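From: Giuliana Giraldo
To: pace-figures list
Subject: Re: [pace-figures] Run-up distance and first-quarter times at Sarncombe

Dima Chidiac wrote:

> I have been going back over the Sarncombe sprints from the fall meet
> and I can't make the first quarters agree with the later calls. The
> six-furlong races on the main track all show an opening quarter that
> is too fast for the half that follows. A cheap maiden field should
> not be going that quick early and then finishing as evenly as these
> did. I lowered my variant for the whole card and that fixed the
> quarters but wrecked the finals. Is anyone else seeing this, and if
> so are you making one variant or two?
>
> Also, does anyone have the run-up for these races? The chart lists
> it for the turf and leaves it blank on the dirt for half the meet.
>
> Dima

I see the same thing, and I don't think it is a variant problem. I think the gate was moved.

The starting gate for six furlongs at Sarncombe sits in the chute on the backstretch. The timing beam is where it has always been. The gate used to be parked close to the beam, which gave a short run-up and a slow opening quarter, and most of us built our par times for the track in those years. At some point before the November races the crew began parking the gate farther back in the chute. Horses now reach the beam at something near full stride, and the clock starts late relative to the break. The race covers more ground than it used to, but the extra ground is all untimed.

The effect on a fractional line is what Dima describes. The first quarter drops and the second is barely touched. The final time drops by the same amount as the first quarter and by nothing more. If you take a single variant from final times, you spread the error over six furlongs when it belongs entirely to the first two. If you take it from the quarter, you overcorrect everything after that.

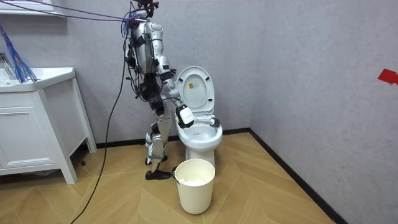 Sneha Kushwaha: I would want to see the individual horses before agreeing to that. A wind down the backstretch gives you the same pattern on paper. The quarter comes up fast, the half is a little fast, and the stretch run is slow because they are turning into it. Did you separate the windy afternoons from the calm ones?

Sneha sent me that off list and said I could put it here, so I will answer it here.

Yes, I separated them. Wind and run-up can be told apart if you look at the second quarter. At Sarncombe the six-furlong field is still on the straight for part of the second quarter, so a tailwind strong enough to shift the opening split should shift part of the next one as well. On the calm days the opening split is fast and the second split is on par. On the windy days both move. The run-up effect is there on every card, and the wind effect sits on top of it when there is wind.

The other check is the seven-furlong race. The gate for seven is at the end of the same chute, and there is no room behind it to move it back. The sevens show no change in the opening quarter on the calm days. If the cause were a fast surface in the chute, or a timing fault at the beam, I would expect to find it in the sevens too.

My sample is not large. I have 40 dirt sprints at six furlongs that I trust, after throwing out the races with a hand-timed note and the ones where the leader after a quarter was loose or had lost the rider. Of those, 37 show the fast opening split. The three that don't were run on a sealed wet track, and I am not inclined to make much of three races on that kind of footing.

On Dima's question about one variant or two, my answer is neither. I would leave the daily variant alone and correct the raw times first. The steps I use are these.

Take the published fractions and convert them to splits for each quarter.

Add the run-up correction to the first split only. Carry it through to the half and the final time, so that the later splits come out unchanged.

Compare the corrected finals with par, by class, and take the day's variant from that.

Apply the variant in proportion to distance, as you would at any other track.

The size of the correction is where people will disagree. I work it out from the sevens and the sixes on the same card, using horses that ran at both distances within the meet and had the lead or were within a length of it at the first call. There are never enough of them. I would rather have a thin sample of front-runners than a fat one full of closers, whose first quarter is an estimate from beaten lengths in any case.

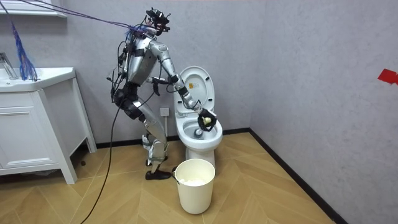
Once the correction is in, the pace figures settle down. Flunden is a good case. He went wire to wire in a six-furlong allowance and his raw opening split gave him the fastest early figure of any horse at the meet. A lot of people bet him back on that figure when he stretched out to a mile at Bolura, and he was third at the half and tired. With the correction he had an ordinary early figure and a decent final one, and the Bolura race reads as close to what he was worth. I don't claim I would have bet against him.

Going the other way, the filly Nguyen came out of a sealed-track sprint, looked slow early on paper next to the horses from the dry cards, and was let go at a good price next time. She made the lead without being asked. I had her early figure at 822 on my scale, corrected, and the horse everyone expected to outrun her at 803. For those who don't use my scale, higher is faster and a point is worth a hundredth of a second over a quarter mile. Anyone working from uncorrected times would have had the two the other way around.

There are some things I have not settled.

The first is whether the gate is placed in the same spot every time. A chute gives the crew room, and they may shift it from week to week to save the footing where the horses break. If that is so, one correction for the whole meet is too blunt. I looked for drift in the opening splits from early in the meet to late and did not find any I could separate from noise, but with 40 races I would not expect to find a small one.

The second is the five and a half. The gate for that distance is on the backstretch proper. I have a fast opening split in some of those races and not in others, and there is no pattern by date, field size or rail position that I can find. I am leaving five and a half alone for now and marking my early figures there as doubtful.

The third is what the beam does when a horse drifts wide or when the outrider is close to the track before the start. Rajkumari Lodhi raised this on the list a while back in connection with a different track. A beam tripped early would give a slow quarter, so it can't explain what Dima has, but it could be hiding the effect in one or two races.

On the blank run-up column, I wrote to the racing office and was told the distance is filled in by the chart caller when it is supplied to him. It was not supplied. I asked whether it could be filled in after the fact and have had no answer to that. If anyone on the list goes to Sarncombe in the mornings and can see the wheel marks in the chute, even a guess in feet would be useful. Rajkumari Semwal got a usable distance at Bolura by counting rail posts on the replay between the gate and the beam. The head-on at Sarncombe is shot from too low for that, and on the pan shot the tote board covers the posts that matter. 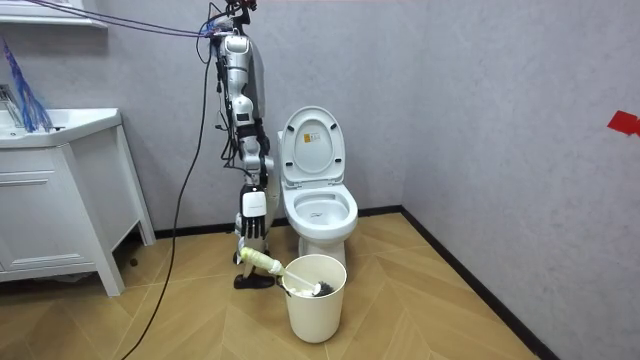
A few words on the turf, because Dima mentions that the run-up is listed there. It is listed, and it varies a great deal from day to day with the rail setting. Don't borrow the turf number for the dirt. The turf run-up is long because the gate has to clear the crossing, and a turf field also gets away more slowly, so feet of run-up on grass and feet of run-up on dirt do not buy the same amount of time. I keep separate tables and have never had any success trying to merge them.

Dima, if you send me your list of races with the variant you first had, before you lowered it, I will run the correction against them and send back both columns. I suspect your original finals were fine. Please include the splits as printed and not the ones your program rounds to fifths. A fifth of a second is too coarse for this and will swallow most of what we are looking for.

I will post the sevens and sixes comparison as a text file when I have cleaned up the horse names. Two of them are spelled differently in the entries and the charts and my script counted them as four horses.

Giuliana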